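How to get wax out of a tablecloth

Candle wax looks worse than it is. Most of it will come off a cotton or polyester cloth with an iron and some paper. Check the care label before you start, and don't use this method on vinyl or anything with a plastic coating.

You will need:
A blunt knife or an old bank card
Plain brown paper or kitchen roll
An iron
Washing-up liquid
Your usual laundry detergent

1. Let the wax go hard. If it is still soft, hold a bag of frozen peas against it for a few minutes.

2. Scrape off as much as you can with the knife. Work from the outside of the spot to the middle and keep the blade flat.

3. Put the cloth on an ironing board with paper underneath the mark and another sheet on top. Don't use newspaper, as the ink comes off.

4. Set the iron to low, with the steam turned off, and press for a few seconds at a time. Move to a clean bit of paper each time the wax soaks through. A big spill can take more than 17 sheets of kitchen roll.

5. Coloured candles often leave a stain. Rub in a little washing-up liquid, leave it for half an hour, then rinse from the back.

6. Wash the cloth as the label says. Keep it out of the tumble dryer until the mark has gone. 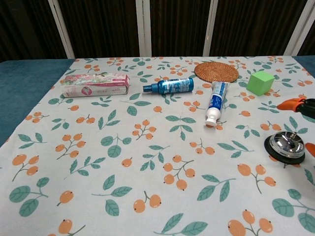
Printed cloths need a bit more care than plain ones. Test the washing-up liquid on a corner first and dab it with a white rag. If any colour comes off, skip step 5 and go straight to a cool wash.

Old wax may need two or three goes. Let the cloth dry on the line in between, or you won't be able to see what is left.

Eftychia Kontogiannis, Fustham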